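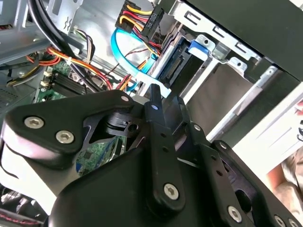
Greltlow, March

My mother kept the instructions to everything. When we cleared her apartment there was a whole kitchen drawer of them, including the booklet for a blender that died while I was in high school, and I threw them all out in one go, feeling modern. I have been paying for it ever since, mostly in evenings.

Last month the dishwasher started showing a small picture of a faucet with a line through it. I assumed it wanted water. It had water. I could hear the water. So I went looking for the manual, which these days means going to the Kristiansen website, making an account, confirming I was over 18 (to own a dishwasher), and typing in a model number printed on the inside edge of the door in gray on slightly lighter gray.

The manual is 695 pages long. I want to be fair to it. It covers 20 languages, and the English part is quite short and begins with a warning not to let children play inside the appliance. There's a chapter on loading the cutlery basket, with knives pointing down, and a chapter on what to do if you are moving abroad. The faucet with a line through it is listed on a chart of symbols as "Tap symbol." That's the entry.

I called the help line. A recording told me that many answers could be found in the manual.

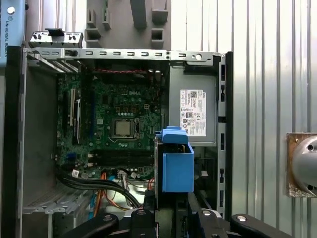
What I miss is the tone of the old ones. I bought a secondhand Sillow sewing machine a few years back and it came with its original booklet, stapled, with somebody's pencil marks in the margin. It talks to you as if you had some sense but had been out of the room for a minute. "If the thread breaks, look first at the needle, which is probably in backwards." It was in backwards. I've never felt so well understood by a piece of paper.

Compare the leaflet that came with my Inau desk lamp, which has no words in it whatsoever. It has a bald person with no face, first sad next to a box and then happy next to a lamp. Between the two is a drawing of every part of the lamp hovering in midair, with arrows. I had 2 screws left over and the lamp leans to the left, like someone trying to read your mail.

I understand why they do it. Words have to be translated and printed, and a bald man is a bald man everywhere. But I could hear my mother sniffing over my shoulder the whole time I was putting that lamp together, and she would have had the drawer to back her up.

Anyway, I've started my own drawer. So far it holds the Sillow booklet, the faceless man, and the English pages of the dishwasher manual, printed at the library for more than I'd like to say. I wrote "IT MEANS THE FILTER" next to the tap symbol in red pen, having found that out from a man in a video who filmed most of it with his thumb over the microphone.
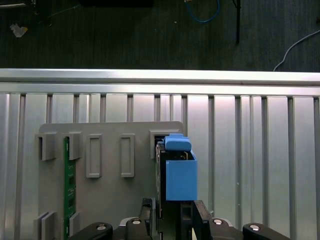
Leif Blomqvist wrote in after my last grumble on this subject to say that I'm being sentimental, and that the old manuals were just as bad. His father's outboard motor came with one that said "adjust as necessary" on nearly every page and never once said what, or to where. He still has it, he added, in a drawer with 600 others, and would I like the one for a fondue set?

I would, Leif. I don't own a fondue set, but I've written back with my address, and I've asked him to look for anything on blenders while he's in there.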